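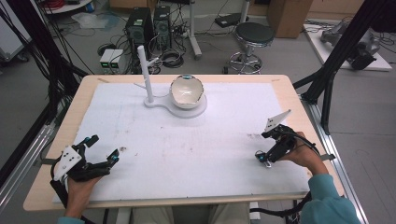
Taça branca de cerâmica, com o interior creme e o rebordo de tom dourado.

Colin Bellamy conserta louça de uso há mais de metade da vida. Tem 75 anos, vive em Traststead e trabalha na antiga loja de ferragens da rua principal, que comprou quando a firma Plattner fechou. Chegam-lhe pratos, chávenas, terrinas e travessas, quase tudo peças sem grande valor de mercado. «Os museus têm os seus próprios técnicos», diz. «A mim trazem-me a travessa do peru.»

Aprendeu o ofício em Gastby, numa oficina de pintura de faiança onde entrou para embalar caixas. Ao fim do primeiro inverno, o encarregado pô-lo a colar asas partidas. «Eram peças de segunda escolha. Se ficasse mal, ia para o lixo. Foi uma boa maneira de aprender, porque ninguém se zangava comigo.»

Pergunto-lhe qual é o erro mais comum das pessoas que tentam consertar louça em casa. Responde sem hesitar: a pressa em colar. «Parte-se o prato ao almoço e às três da tarde já está colado. Depois falta uma lasca, que estava debaixo do fogão, e já não entra.» Aconselha a guardar tudo numa caixa, incluindo os fragmentos mais pequenos, e a não encostar as arestas umas às outras para experimentar. Cada vez que se faz isso, perde-se um pouco de vidrado.

Também não gosta que lhe tragam peças já coladas. Tem de as desfazer, limpar as juntas e começar de novo, e o trabalho duplica. Por uma reparação simples cobra pouco; por uma destas pode chegar a pedir 100 euros. «Digo o preço antes. Há quem leve a peça para casa e a ponha numa prateleira como está. Acho muito bem.»

Os rebordos dourados são um assunto à parte. O ouro aplicado sobre o vidrado gasta-se com a lavagem, e Bellamy recusa-se quase sempre a refazê-lo. «Uma chávena que foi usada tem o ouro gasto no sítio onde se bebe. Se eu puser ouro novo, apago isso. E fica com uma cor diferente do resto, por mais que se tente acertar.» Abre exceção para os serviços em que só uma peça destoa, e mesmo assim avisa o dono de que não a poderá meter na máquina.
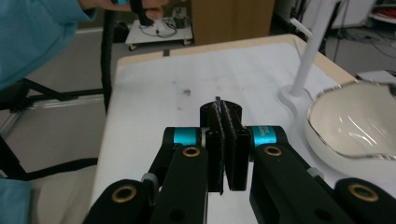
A ordem de colagem decide-se antes de abrir o adesivo. Bellamy começa pelo fundo da peça e vai subindo até à borda, e deixa para o fim os fragmentos estreitos, que são os que dão mais trabalho a segurar. Para segurar, prefere os dedos ou uma tira de fita de papel, porque o vidrado salta com facilidade se a pressão for demasiada. «A fita cede um bocadinho. Eu quero que ceda.»

Usa uma resina de cura lenta, vendida com o nome Usovix, e deixa cada junta repousar de um dia para o outro. Já experimentou outras mais rápidas e voltou sempre à mesma. Numa terrina muito partida, isto pode significar várias semanas de espera, com a peça apoiada numa caixa de areia. Os clientes telefonam. Ele diz-lhes que está a secar.

De cada trabalho fica uma ficha escrita à mão, com um desenho das fraturas e o nome do dono. A mais recente, com data de 22 de novembro de 2019, tem o número 701 e diz respeito a um açucareiro sem tampa. A numeração começou tarde. «Os primeiros anos não estão aí. Tinha um caderno, mas entrou água na cave e perdeu-se.»

Nem tudo o que conserta volta a ser usado. Para sopa quente ou para o forno, diz que não – a cola não foi feita para isso – e escreve-o na ficha e num papel que vai dentro do embrulho. Uma fruteira ou um prato de bolo podem continuar na mesa, lavados à mão e sem ficarem de molho.

Em janeiro tenciona fechar a oficina por umas semanas para arranjar o telhado. Não fala em reforma. Tem uma travessa azul à espera desde o verão, com um bocado em falta que a dona ainda anda a procurar na casa da irmã. «Enquanto não me disser que desistiu, não encho a falha com massa. Já me aconteceu aparecerem com o pedaço no dia seguinte.»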